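Notes for the Priko talk, final-ish version
June 17, 2019

(Bimla, if you're reading these because I've lost my voice: the bits in brackets are for the person talking, please don't read them out. It has happened.)

OPENING

Hello everyone, thanks for having us. I run the after-school robotics club with Bimla Rathore, and tonight I want to tell you how we got a bunch of teenagers to spend most of a term picking up a stick. On a computer. And mostly enjoying it!

(Wait for them to settle. Water is on the left.)

We started out wanting a real arm. I'd better say that first. We had a price for one from Rostis and I nearly fell off my chair, and then we thought about where it would live and who would be allowed to switch it on, and that was the end of that. So we did the whole thing in simulation. Everyone works on the same made-up room, the same arm, the same table, and when somebody drives the hand straight into the tabletop we press reset and have a biscuit.

THE TASK

It's called Stand and Hold, which was Kacper's name for it. The arm has to get hold of a thin rod, stand it upright on the table, and keep it there while the clock runs. Then it lets go, backs away and starts again. Each team gets 100 tries in a row with no touching the code in between, and the score is how many come off.

I thought this would take them two sessions. It took them until May.

(Pause for the teachers to laugh. They will know.)

The reason I like it as a task is that you can explain it to a grandparent in one breath and it's still horrible to do. A block is kind to you. If you grab a block a bit off centre, you've still got a block. If you grab a rod a bit off centre it swings, or tips, or slides through the fingers, and you've got to work out which of those it was from a replay that lasts a blink.

THE TEAMS

We had two teams. Wanda Szulc and Kacper Kalinowski were on one, and they called their program Zarton. Leokadia Kozłowski and Bogdan Czerwiński were on the other and theirs was Pawlak, after a hamster. I didn't choose any of this.

Zarton went for speed. Whoosh in, grab, up, done. On a good day it was lovely to watch. Their first full run scored 8, and Kacper asked whether it could be counted as a percentage, and I said it was one.

Pawlak was slow. It was so slow that Bogdan did his French homework during the runs. But it crept up, and every week Leokadia changed one thing, wrote down which thing, and ran it again. I can't tell you how long I've been trying to get adults to do that.

(If there's time, tell the story of the minus sign. If there isn't, skip to grip height. The minus sign story: Wanda had up and down swapped for a fortnight and had written a very clever bit of code to make up for it. When she found the swap and fixed it, the clever bit pushed everything the wrong way. She was furious for an evening and then wanted to show everybody.)

GRIP HEIGHT

This was the big argument. Where do you hold it?

Wanda's team said low down, close to the table, because that's where it's touching and you want it steady. Leokadia said high up, near the top, and let it hang down from the fingers so it wants to be straight anyway. They went round and round on it. We had pencils out. Bimla was holding a ruler by one end and shouting "look, look" across the room.

In the end we let both teams try both. Low grips had a habit of bumping the knuckles on the table on the way in, and then the rod was gone before anyone had it. High grips needed a more careful approach but gave the fingers room. Pawlak's last run, with the high grip, came out at 79, and there was actual screaming. Zarton switched over the week after and has been catching up, though Kacper says I'm to tell you they are still faster.

(They are still faster.)

WHAT I'D CHANGE

I'd give them the replay tool from the first session. We kept it back because I thought it would be confusing, and all that happened was that they guessed for weeks.

I'd also mix up the pairs halfway through. Bogdan told me at the end that he'd never once looked at Zarton's code, and there was a neat little waiting routine in there that would have saved him a lot of bother.

And I'd leave the shadows on. We switched them off to make the older laptops run quicker, and it was a false saving, as they're a real help when you're trying to judge whether the bottom of something is touching or hovering.

LAST SLIDE

(Leave it up during questions. Laptop sign-up sheet goes round now, please start it at the back.)

Leokadia's high grip is the one we'll be starting the new lot on in the autumn, and I'll happily talk through it with anyone who wants to try the task at their own school. You can see how much bare rod there is between the black fingers and the tabletop, and you can follow the thin shadow going off to the right from the foot of it, so that's where I tell people to look first. After that, ask me anything, or ask Bimla, who knows the installation side much better than I do.

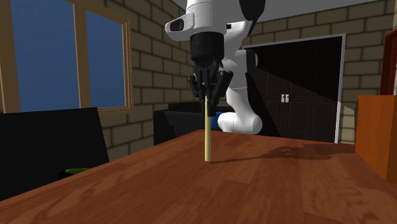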